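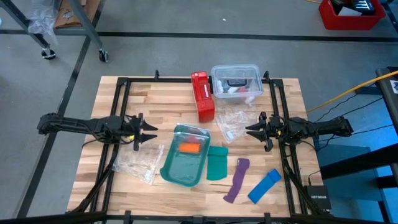 Packing a first aid kit, 41 goes at a time

I've had a few messages asking what I do all day now that I've stopped complaining about my old job, so this is a long one. Put the kettle on.

I teach robots by hand. Well, by remote control, mostly. I hold a pair of handles, the two arms on the table copy whatever my own arms are doing, and everything gets recorded so that the software can have a go at learning it later. The project is called Pukard (no, I don't know either, it was called that when I got here) and this month's job is first aid supplies. Unpack them, sort them, put them away again. My mum thinks this is hilarious, given the state of the cupboard under my sink.

The target for the set is 600 good runs. As of 2018-06-19 we've got 378, and I can tell you that the first hundred felt like trying to butter toast in oven gloves. You can't feel anything through the handles! You shut your fingers, the gripper shuts, and you have to look hard to know whether you've got hold of the thing or you're just pinching air next to it. For my first fortnight I leaned so far forward in my chair that I gave myself a bad neck.

The hard shell of the kit is the friendly bit. It's red, it stands up on its own, it's got a handle moulded into the top, and a gripper with two flat fingers can make a decent job of that. The crinkly clear plastic bags are my sworn enemies. They never lie the same way twice, they slide about, and they catch the light so you can't tell where the edge is. I've tried coming at them from the side, from straight above, and at a sort of sneaky slant. What works best for me is to go for a peak, any bit that's sticking up, and close very slowly. If there isn't a peak I nudge the bag with one arm until there is, and then grab it with the other.

That nudge caused a proper argument, by the way. I'd been tidying as I went, little pats and pokes, the way you would with your own hands, and when Leidy Muñoz went through my recordings she asked me to stop. Her point was that the robot can't tell a useful poke from a nervous one. If I fidget, it'll learn to fidget. So now I have a rule: every movement has to be one I'd be happy to see copied. It's surprisingly tiring. You don't realise how much you dither until you watch yourself dithering back through a pair of robot arms.

The other thing I had to unlearn was being perfect. I used to scrap a run the second I dropped something. Now if I drop a bag I pick it up again, calmly, and carry on, and that one stays in. It makes sense when you think about it — if it only ever sees me get things right, how's it meant to know what to do when it's made a mess? I scrap a run if I knock something off the table altogether or if I sneeze. (July is going to be a nightmare, I get dreadful hay fever.)

My best session so far was 41 runs before lunch, and I had to go and lie down on the grass at Mapplebeck afterwards. A more normal morning is half that, with a lot of tea. We swap over whenever somebody starts getting sloppy, and you can always hear it coming, because the sighing starts.

What I like most is working close in, when the fingers are nearly at the table and you've got the kit on one side and the teal basket on the other and you have to decide which way to go first. I've started planning it out before I touch the handles, like parking a car.
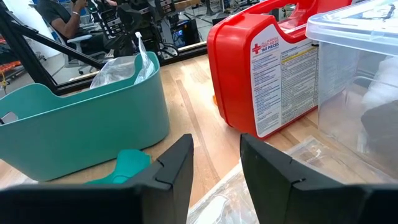 Darcy Whitcombe: I did this sort of work on the Forkberg trial and soft packaging nearly finished me off too. Have you tried varying the order? We always started with the biggest thing, and the robot was completely lost the first time the biggest thing wasn't there. We had 2000 runs by then and had to go back and do a good chunk of them again.

Oh Darcy, that made my stomach drop a bit! I do nearly always go for the same thing first, now you mention it. I've written the possible orders on bits of paper and I'm going to pull one out of a mug before each run, and I'll let you know how I get on. Leidy wants to look at how evenly we've been using the left and right arms as well. I'm very right-handed, so I have a feeling I know what she'll find.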